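How to sort and fold a laundry pile on the bed (small room version)

Posted December 22, 2020

Quick one today. Laundry day in a small bedroom, no folding table, no counter, just the bed. Been doing it this way for years and people keep asking, so writing it down before the holidays eat the rest of the month.

What you need

A bed, made or half made.
Clean dry laundry. Really dry. Check waistbands.
One basket or a big bag for moving it all.
A damp cloth or a spray bottle if your cotton wrinkles easily.
Somewhere to put the finished stacks. Chair, dresser top, whatever.

Optional: a folding board. I have the Duvano one, used it for a month, now it lives behind the door. Fine for dress shirts. Slow for everything else.

Before you start

Pull the comforter flat. Doesn't have to be pretty, just flat. Lumps under a T-shirt turn into lumps in the fold.

Pillows to one side. Leave them on the bed, you can lean stacks on them later. I used to throw them on the floor and then had to wash the pillowcases again, so no.

Dump the pile at the foot end. Not the middle! The middle is your work space.

Step 1. Sort, fast

Don't fold anything yet. Go through the whole pile once and throw things into groups:

Tops.
Bottoms.
Small stuff, meaning socks and underwear.
Long thin things. Scarves, sashes, belts off robes, dish cloths, strips of anything.
Big things, sheets and towels.

Should take a few minutes. If you stop to fold one thing you'll fold ten and lose the groups. Inside-out items get turned now, while they're in your hand anyway.

Step 2. Big things first

Sheets and towels take up the most room, get them off the bed. Towels in half the long way, then in thirds. Sheets however you do sheets. I tuck the corners into each other and roll the rest in and call it folded. Stack goes on the chair.

If you have a second person, grab them for the sheets and then let them go. Or keep them for step 4.

Step 3. T-shirts

Lay one flat, face up. Smooth from the neck down to the hem, then out to the sides. One sleeve in, with a strip of the body, so the sleeve lies on top. Other side the same. Now it's a long rectangle. Fold bottom to top, once for a shelf, twice for a drawer.

Printed shirts: if the print is the thick rubbery kind, fold face down, so the print ends up on the outside and doesn't get pressed against itself. Mine stuck together once in a hot closet and peeled. Lost half a logo. Thin ink prints, doesn't matter.

White shirts go in their own stack. Keep them off anything new and dark, brand new navy or black cotton can rub off a little even dry. Ask me how I know.

Heavy shirts on the bottom of the stack, thin ones on top. Don't go higher than what fits in your drawer or you'll refold the top ones anyway.

Step 4. Long thin things

This is the part most folding pages skip. Scarves, sashes, long soft cloths. They come out of the wash as a rope and if you fold the rope you get a wrinkled rope forever.

Two ways to deal with them.

Flat way: find both ends first. Shake it out. Lay it down the length of the bed, smooth with the side of your hand, fold in half the long way, then end to end until it's about as long as your forearm. Good for anything you're going to wear.

Twist way: hold it at both ends, one end in each hand or one person on each end, and pull until it hangs straight between you. Then turn the ends in opposite directions, slowly, till you have an even band. Keep it stretched the whole time. When it's even, bring the two ends together and it'll curl around itself in the middle. Tuck the ends in the loop. Takes no space, doesn't come undone in a bag. Good for cotton and linen cloths, gauzy stuff that's supposed to look crinkled, robe belts.

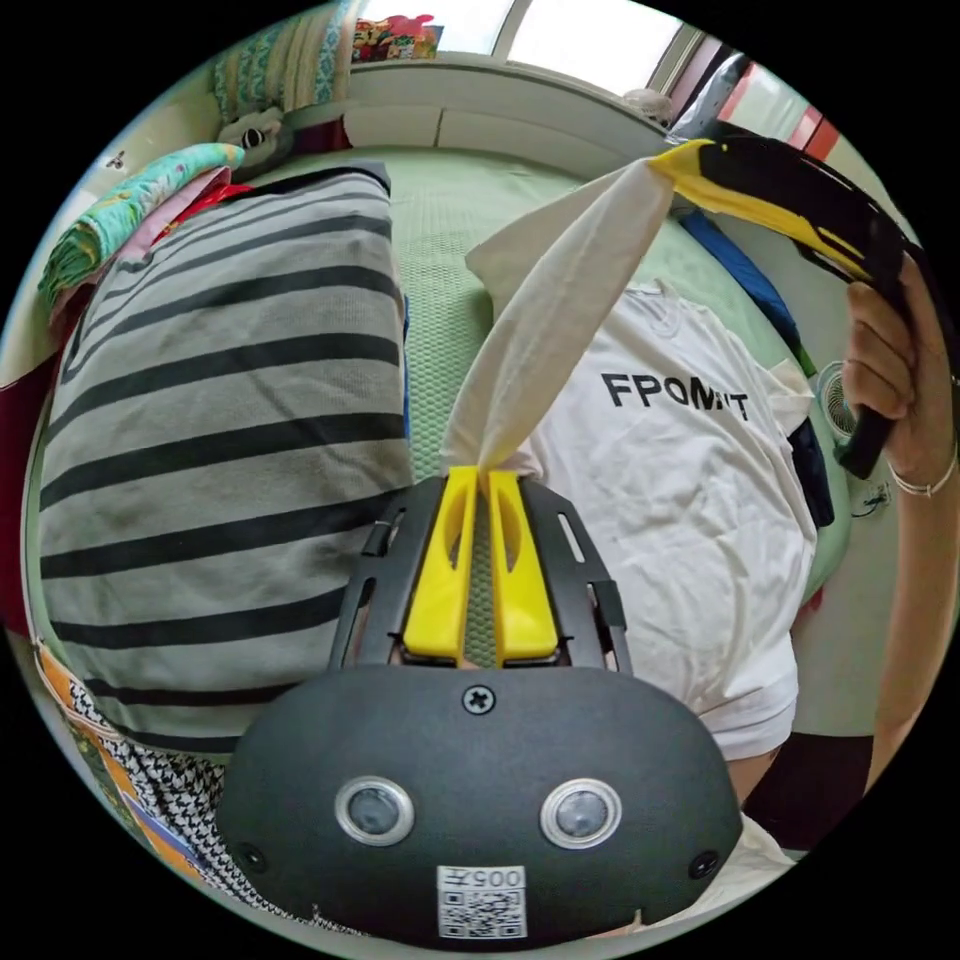 Ruthless with the twist but it ruined a viscose scarf for me, wrote indila_home in the comments, and then she asked if there's any way to get the twist marks out again. Depends. Steam first, hanging, don't touch it with an iron till you've tried that. Viscose goes back maybe halfway. Silk, please don't twist at all. Flat way, or roll it around a cardboard tube from wrapping paper, plenty of those around right now.

A few notes on the twist, from doing it wrong:

Tension matters more than the number of turns. Slack cloth twists into knots on one side and stays loose on the other.

Grip the whole end, all the layers. If you only pinch a corner, the corner stretches and stays stretched. It gets that sad little ear.

Work above the bed, so when an end slips it lands on somthing clean.

Don't leave it twisted all season. Fine for a trip, fine for a couple of weeks. After that shake it out and let it hang overnight.

Fringe: comb with your fingers before, not after.

Step 5. Bottoms

Jeans and pants in half, leg on leg, push the crotch point in so you have a straight edge. Thirds or quarters. Leggings same but smaller. Skirts, fold the sides to the middle to make a rectangle and then treat it like a towel. Pleated ones get hung, no argument.

Check pockets one last time. Tissue bits now are better than tissue bits next wash.

Step 6. Small stuff

Socks paired and folded over once. I don't ball them, the cuff goes loose. Underwear in thirds and thirds again or just thrown in a box, depends on the week. Singles go in a bag on the doorknob. If the other one hasn't shown up by the end of January, it becomes a dust rag.

Step 7. Move it out

Stacks go straight to the drawers. Not to the chair for "later". The chair was only for sheets and towels and even those should go now.

Carry them in the order of the rooms you walk through. Linen closet first if it's in the hall, then drawers. Saves one trip.

Shake the comforter, pillows back, done.

About weights and storage boxes

Got asked about this last time so here it is. The box I use for out of season stuff is a Stirkon under-bed one, canvas top with a zip. Folded T-shirts go in standing up in rows, twisted cloths fill the gaps along the sides. That's the main reason I bother with twisting at all, they go in spaces where nothing flat fits.

I weighed a few things to see what's eating the room. A big cotton scarf of mine is more than 300 grams. Heavy bath towel, 582. Didn't expect the scarf to be over half of a towel! So two of those and you've basically packed a towel. If you're short on space, look at scarves before you start throwing out T-shirts.

Kaufmann has a box with dividers, I tried it, the dividers fall over unless it's packed full. Cut up cardboard works the same.

Common problems

Stack leans over. Folds all on one side. Turn every other shirt around so the thick edges alternate.

Shirt wider at the bottom than the top. You folded the sides in at an angle. Go by the neckline, the side folds should run straight down from the same spot on each shoulder.

Everything wrinkled before you even start. It sat in the basket too long. Mist lightly, smooth with your hands, let it sit flat a few minutes. Then wait til it's fully dry before it goes in a drawer. Or fold it wrinkled. Pajamas don't care.

Twisted cloth springs open. Not enough tension at the start, or it's too short. Under arm length I don't bother, fold it flat.

Bed's too soft and the folds come out crooked. Put a big towel down as a work mat, folded double. Helps more than you'd think. A board under the towel if the mattress is really squishy.

Cat. Close the door.

How long it takes

One person's week of laundry, pretty quick once the sorting is a habit. Family load, put something on to listen to and do it in two rounds, big things and bottoms in one, tops and small stuff in the other. Long things whenever there's a second pair of hands free.

Next post is fitted sheets, the proper way, with the elastic. Requests in the comments, I'll get to them in January when the house is quiet again.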